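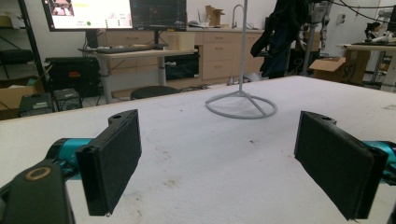 4. The big table and everything round it

I had planned to spend this section on storage, and I ended up spending most of it on one table. Anyone who has worked in a shared room will probably guess why. Storage is where things are meant to go, but the table is where people stand, lean, argue and put their coffee down, and when I asked users of the Lillham room to tell me about "the room" they nearly always started by telling me about the table.

It's a large white one, and the top has picked up its share of scuffs and faint grey smudges (Figure 4). I like the smudges, I'll admit. Vasanthi Howlader, who did the April interviews with me, kept a note of every remark about marks and scratches, and hardly any of them were complaints. People seemed happier to use a surface that already looked used! One person told her that the new tables at our Frerichs site made him feel he ought to ask permission first.

What interested me more was the way the rest of the room has settled at its edges. In Figure 4 there's a row of beige cabinets with drawers along the back wall, with a countertop over them, and the counter has a tall faucet on it and also a cardboard box and a see-through storage bin. I'd call that a typical counter. It was put in for wet jobs and it has become a shelf, because a flat bit of worktop at hand height is so much easier than a drawer. We found the same at Frerichs, where the draining board had become the place for post.

Over on the left is the desk, light wood, with a keyboard on it and two monitors above. The space underneath does as much work as the top: a computer tower, a round black stool seat and a small grey box on the floor have all found a home there. Our interviewees called this sort of thing "parking", and I've kept the word. Parking is different from storing in that no one expects to look for a parked thing anywhere else. The stool is parked. The cardboard box on the shelving unit, I'd say, is stored, though Vasanthi and I went back and forth on that for a whole afternoon and she may yet be right.

Then there are the boxes on the floor. The open one by the white workbench has handwriting on it in black, and I've come to think a handwritten box is a good sign of a room that's still being settled into – somebody has taken the trouble to label it but hasn't given it a shelf. Hanging clothes tell a similar story. There are some dark ones in the same figure, and when we asked about coats in the interviews we got very long answers, mostly about the lack of pegs.

Near the middle of the table stands a thin white stand on a ring base with spokes. I mention it because upright things were treated quite differently from flat ones in people's accounts. A sheet of paper left on a table gets another sheet put on top of it, and by teatime you have a pile. A stand gets walked round. Yolanda Alcantara suggested we code tall items separately, and I wish we'd done so from the start of the Ester pilot, as going back through the notes was slow work. The revised coding is the one used in the next section.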